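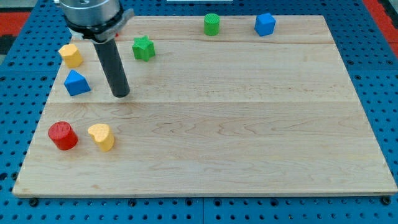 Workshop tips: Sharing the bench with a robot arm

Print this page | E-mail this page

By Ülle Dzene

At Lekesent we paint and pack wooden toys, and since April one part of the sorting is made by a robot arm. I was asked to write down what we learned, for the other small workshops which think about the same step. I am a finisher and not an engineer, so these are tips from the side of the table where people stand.

Fix the work board first

A board that moves two millimeters during the morning will give you wrong positions until evening. We bolt ours to a pegboard base along the front edge. Check the bolts by hand before you switch on, and do it again after lunch. If you must take the board off for cleaning, mark one corner with pencil so that it goes back the same way around.

Choose a pale, plain surface

Our first board was painted green, and the green pieces were often missed by the camera. Bare maple works much better. Do not varnish it glossy, the reflections make trouble. For cleaning use a cloth that is only a little damp, then wipe along the grain and let it dry standing up.

Leave space between the pieces

When people put out blocks, they like to make nice rows, close together. The arm needs room to come down beside a piece. We leave at least 4 cm between neighbors. Cylinders should stand on the flat end, or they roll. A triangle is happy on its long side. Stars and hearts can be turned any way you like, but stand them upright.

Keep the number small

We tried 40 pieces on one board to save time. It did not save time, because each touched piece pushed another one and then someone had to stop everything and set it right. Now we put out fewer and refill more often.

Look after the rod

The dust from sanding sticks to the tip. Wipe it at every break with a dry cotton cloth. Never use solvent near the tip, and never hang your apron or your cable on the arm, even when it is off.

What changed for us

I must be fair here. Before, two of us sorted shapes for the whole shift, and my wrists were hurting at night. This is better now. But sorting was also the time when we talked, and beginners learned the shapes and the faults with their fingers. Nest Mathias, who came to us from Cronin, noticed that new people could not feel a rough edge anymore after one month. So each beginner still sorts one box by hand every morning, and I would advise this to everybody.

The breaks became different too. The machine does not get tired, and at first we felt that we should not stop either. We agreed that the arm stops when the people stop. Ask for such a rule before the machine arrives - later it is harder.

Also ask who is allowed to change the speed. With us it is the person at the bench, and it is written on the wall. If the arm goes faster than you can check the pieces, you will only find the bad ones in the packing, and then you open all the boxes again. I did this once with 37 boxes.

Small things that help

- Keep a tray for doubtful pieces within reach of your left hand, or your right if you are left-handed.
- Write down each stop and its reason in a simple notebook.
- Tie back long hair and roll up wide sleeves.
- Put spare bolts in a jar with a lid.

Related tips

Removing old glue from maple
How to sand end grain without burning it
Akier clamps: which size for which job
Storing small wooden parts in a damp room
Mameler wax, hot or cold?

Last updated: April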